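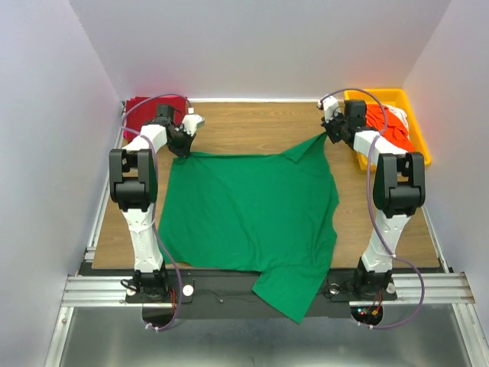 Care of Printed and Embroidered T-Shirts

Larkier Shirts recommends the following practices for customers who wish to preserve the appearance of printed and embroidered garments. They apply to all adult and youth sizes sold under the Larkier name, and to most cotton shirts from other makers.

Before the first wash

A newly printed shirt should not be washed for at least 2 days after it is received. Dark shades, particularly navy, forest green and black, should be washed separately the first 2 times. Remove the paper hang tag and the plastic fastener with small scissors. Pulling the fastener by hand may open a hole at the neck seam.

Washing

Turn the shirt inside out. Wash in cold water on a gentle cycle with a mild liquid detergent. Do not use chlorine bleach, and do not pour detergent directly onto the print. Fabric softener leaves a film on some inks and is best omitted. Shirts should not share a load with jeans, towels or anything with an open zipper – these are the usual cause of scratched prints returned to our Sedlow office.

Embroidered shirts may be washed in the same way. A mesh bag is advised for designs with long stitches, such as those in the Flilside series.

Stains

Treat stains promptly. Blot, do not rub. Grease may be treated with a small amount of dish soap worked in from the wrong side of the fabric, left for 12 minutes and rinsed in cold water. If a stain lies on the print itself, use only water and a soft cloth. Do not machine dry a shirt until the stain is gone.

Drying

Line drying in shade is preferred. Where a dryer must be used, select low heat and remove the shirt while the seams are still slightly damp. Shirts hung by the shoulders may stretch at the neck; fold them over the line at the underarm instead.

Ironing

Iron inside out on a medium setting, with a pressing cloth between the iron and the reverse of the design. Never iron directly on ink, foil or flocking. Glow inks must not be ironed at all.

Folding and storage

Lay the shirt face down and smooth it from the center outward. Fold each side toward the middle, fold the sleeves back, then bring the hem up to the collar in 2 folds. For long storage, place a sheet of plain tissue over the print – waxed paper is not suitable. Stacks should be no more than 12 shirts high.

Further questions

Questions on the care of older designs may be addressed to Simone Magalhães, Customer Service. Requests for replacement care labels are handled by Jucélia Batista and should state the size and color of the shirt.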